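Filed under: Teleop, Sim, Complaints

Quick one tonight, I have to be up early.

So the demo count is at 25. Was supposed to be 90 by now. Kenneth Abella asked me for the number at lunch and I gave it to him with my mouth full, hoping that would help. It did not.

What goes wrong: two arms, two hands, one brain. Mine. The left is fine, I'm left handed, the left arm goes where I think it. The right arm I forget about for whole seconds at a time. It just hangs there over the tray. Then I remember it and yank, and the replay has this ugly jerk in the middle and that's another one for the bin.

Sidra Lodhi's advice – park the arm you are not using, on purpose, same spot every time. Say it out loud if you have to. "Right parked." I felt like an idiot for one evening and then my keep rate went up, so now I talk to myself at the desk. Sorry to whoever sits behind me.

Other thing she told me. Don't fix your own mistakes too fast. If the fingers land wrong, stop, back out, come in again slow. A slow recovery is worth keeping because the policy needs to see what getting out of trouble looks like. A fast panicky one teaches it to panic. I had been throwing away all my recoveries!! Probably half of them were usable. Gone now, I empty the folder every night like a good boy.

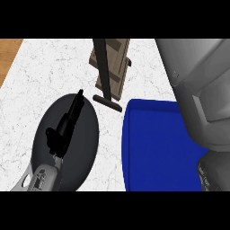

Depth is still the worst part. On a flat screen I can't tell if I'm a finger above the marble or already pushing into it. With a real arm you'd hear it. In sim nothing complains, the numbers just get weird and then something shoots off the counter. I've started coming in at an angle so I can watch the tips against whatever is behind them. Helps with the dish. Helps less with the long-handled thing, the handle is so thin and dark that I lose it half the time, and if you grab it too near one end it swings round and takes the rest of the layout with it.

Tried the handheld controllers too. Went back to the leader arms after one session. With controllers your wrist does stuff an arm can't, and you get these stalls where the solver gives up and you're waving at nothing. Leader arms are heavy and my shoulder hurts but at least if I can reach it the robot can reach it. Mostly.

Notes to self before I forget agian:

Reset both arms before hitting record, not after.
Short episodes. If it's dragging, kill it and start over.
Check the lag first. Anything laggy and I overshoot everything, then blame myself.
Stop after an hour. Everything past the hour is trash, I've looked.

Kenneth wants a first training run this month whatever we have. I think it's too early but fine, maybe seeing it fail will show me which part my hands are doing badly. My bet is it learns to forget the right arm. Would serve me right.

Ok bed. More when theres more.

Recent posts
- Stevetti build, part 2: the wrong screws
- Moving desks at Estgate
- Why I gave up on the Brurska gloves
- Javier learns to wave
- June leftovers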